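Is That Robot Hand Really as Clever as It Looks?

A page for curious kids, from the Larko science site

You have probably seen a video of a robot picking up an egg. Wow, right? Before you clap, ask a question. How many eggs did it drop first?

People who test robots ask that sort of thing all day. A robot's hand is often called a gripper. Some grippers are just two flat pads that pinch. Others have fingers with joints, a bit like yours. The ones with fingers look much smarter, and companies love to show them off.

Looks don't count for much in a test. The hand has to do a dull job over and over, and somebody has to write down every miss.

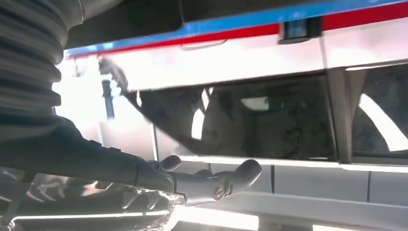
Let's say we want to compare two grippers. We'll call the pinching one Irard and the one with fingers Quispe. Irard tries to pick up a plastic bin 81 times and misses 5. Quispe tries 3 times and never misses. Is Quispe better?

We can't tell! Three tries is a tiny number. You could throw a scrunched-up sock into a basket three times in a row and still be a terrible shot. Quispe needs at least as many goes as Irard did, with the same bin, in the same spot, under the same lights.

Lights matter more than you'd think. Many robots use cameras to find things, and a camera can be fooled by glare. Shiny metal throws bright patches back at it. Windows show reflections of things that are somewhere else. See-through plastic is tricky too, as the camera may look straight past it at whatever is behind.
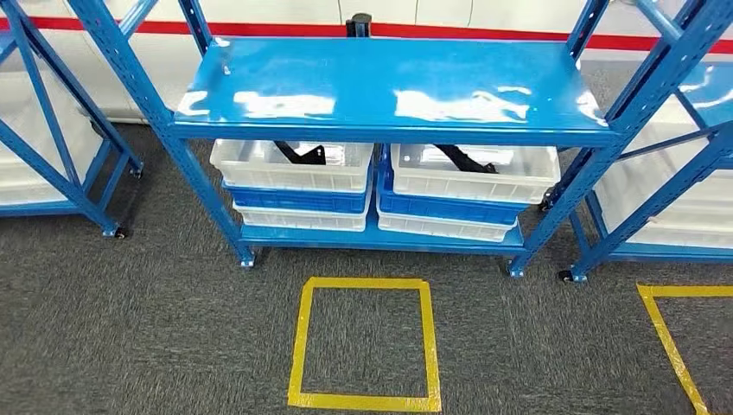 Keeping things in the same spot is harder than it sounds. Shelves on wheels can roll. A bump of the elbow might shift a bin by the width of your finger, and then the next try isn't a fair one. Coloured tape on the floor is a cheap way to mark a place so you can go back to it.

So the next time an ad for the Amazing Prornetti Hand says it made 946 perfect grabs, be a bit of a grump about it. Grabs of what? Did anyone move the object? Who was counting, and did they sell the hand?

Try it at home with kitchen tongs and your own fingers. Pick up a grape, a coin and a sock, and write down every drop, even the embarrassing ones.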